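La mujer que dobla la ropa del club

Gladys Owino me espera en la puerta del cuarto de ropa del club Sesesow, con un manojo de perchas en la mano. Es lunes, 28 de febrero de 2022, y el domingo jugaron tres equipos. "Los lunes yo no contesto el teléfono", me dice, y después lo contesta dos veces mientras hablamos. Yo vine para preguntarle por su trabajo, que conozco desde hace tiempo solo por el resultado: las bolsas con el uniforme doblado que cada jugador recoge antes del partido.

Gladys empezó en una lavandería de hotel, en Illarton, donde le enseñaron a doblar sábanas entre dos personas. Allí estuvo hasta que el hotel cambió de dueño. En el club entró primero para la limpieza. La ropa la hacía entonces cada familia en su casa, y el resultado, según ella, era muy variado. "Un niño venía con la camiseta planchada y otro la traía del coche, hecha una pelota. Con los pantalones era peor. El pantalón se pone debajo de todo en la bolsa y nadie lo mira hasta que hace falta."

Ahora el club tiene 47 uniformes completos en uso y una lista pegada en la puerta del armario. También pasa por sus manos la ropa de entrenamiento que traen los jugadores, que es de muchas clases y no sigue ningún modelo. Le pregunto si esto no le molesta.

"Al contrario, me gusta. Si todo es igual, las manos trabajan solas y la cabeza se aburre. Con la ropa de ellos tengo que pensar un poco." 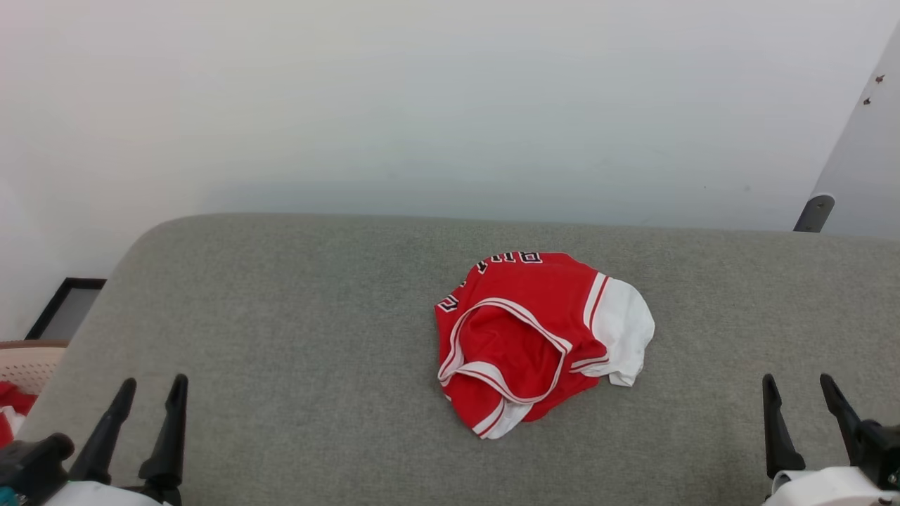
El pantalón corto de baloncesto es, en opinión de Gladys, la prenda que más engaña. Parece fácil, porque es corta y ancha, pero la tela resbala y la pierna es casi tan ancha como la cintura, de modo que mucha gente la dobla al revés sin darse cuenta. Cuando le hablo de unos pantalones rojos con ribete blanco, arrugados en un montón sobre la superficie gris acolchada, con las letras de los Bulls boca abajo, no los mira como un desorden. "Usted ve una cosa arrugada. Yo busco la cintura. La cintura es blanca, con unas rayitas rojas, entonces se encuentra rápido. Si encuentras la cintura, ya tienes el pantalón." Después se toma por los dos lados, se levanta y se deja caer el peso de las piernas. Una pierna se pone encima de la otra, se alisa con la mano abierta y se dobla desde abajo hacia la cintura. Para las prendas con letras tiene otra costumbre, que es dejarlas hacia fuera, y así el dueño reconoce lo suyo sin abrirlo.

De la superficie donde se trabaja tiene también ideas firmes. Prefiere una tela con un poco de agarre, como el fieltro, porque sobre una mesa muy lisa los pantalones de deporte se escapan. En el hotel trabajaba sobre metal y recuerda que las sábanas iban bien, pero los uniformes de los camareros no se quedaban quietos.

Su maestra fue otra Gladys, Gladys Rweyemamu, la encargada de aquella lavandería. "Nos llamaban la Gladys grande y la Gladys chica, aunque yo era más alta", cuenta. De ella aprendió a no sacudir la ropa en el aire, que hace ruido y no quita las arrugas, y a no planchar nunca encima de un número estampado. De ella conserva además un cuaderno con dibujos de dobleces, que no me deja fotografiar. Me lo enseña, eso sí, página por página. Hay una manera de doblar delantales que yo no habría entendido sin las flechas.

Hablamos un rato del dinero. El torneo Mwakyusa, que se juega en junio, obliga al club a preparar 300 prendas en un fin de semana, y el año pasado Gladys pidió que le pagaran las horas aparte. Se las pagaron. También pidió estanterías nuevas de la casa Dutmont, y estas todavía no han llegado. "Me dicen que la semana próxima. Yo ya no pregunto qué semana."

Le pido un consejo para las personas que, como yo, guardan el pantalón de deporte en el cajón tal como sale de la secadora. Se ríe y me pregunta cuántos tengo. Le digo que dos.

"Con dos no necesita consejo. Dóblelos esta noche."

Después vuelve a sonar el teléfono. Esta vez es un padre que busca una camiseta, y Gladys le dice el estante sin levantarse de la silla.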